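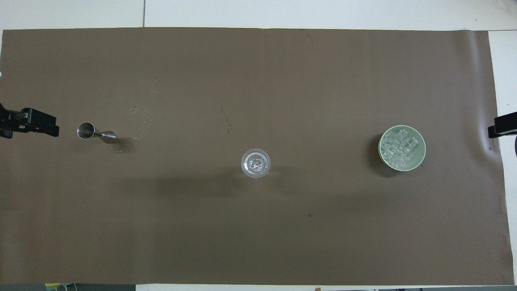 Home | Docs | Data | Changelog | Contact

# rutau-bar-prep

Demonstration data for two-arm drink prep, recorded by Rajput at the Mornance canteen bar. Used to train the Idance controller.

Print this page | E-mail this page

## Contents

- 1253 episodes, 300 of them held out for testing
- One task family: ice from bowl to cup, measure with jigger, pour
- Head view and both grippers in every episode
- Longest episode: 60 seconds

## Setup

Brown paper is taped down before a shift and changed when it tears. Stains are left in on purpose. Cups are clear plastic. The jigger may start on its side or standing up.

## Effect on staff

The arms take over ice and measuring during the lunch rush. Bar staff still take orders, check ID, finish drinks and hand them over. Two things changed in the first month:

- Prep starts 18 minutes earlier, to fill the ice bowl and lay paper. This is paid time.
- One person per shift is named operator and can stop the arms. Operators get a higher rate.

No shifts were cut. Staff asked for a slower arm speed near the pass and it was lowered in v2.

Episodes are not used to rate workers. Audio is not recorded.

## Known problems

- Melted ice sticks together. Labels for `ice_count` are unreliable above three.
- Left gripper drops the jigger more often than the right.

Last updated Wed 15 August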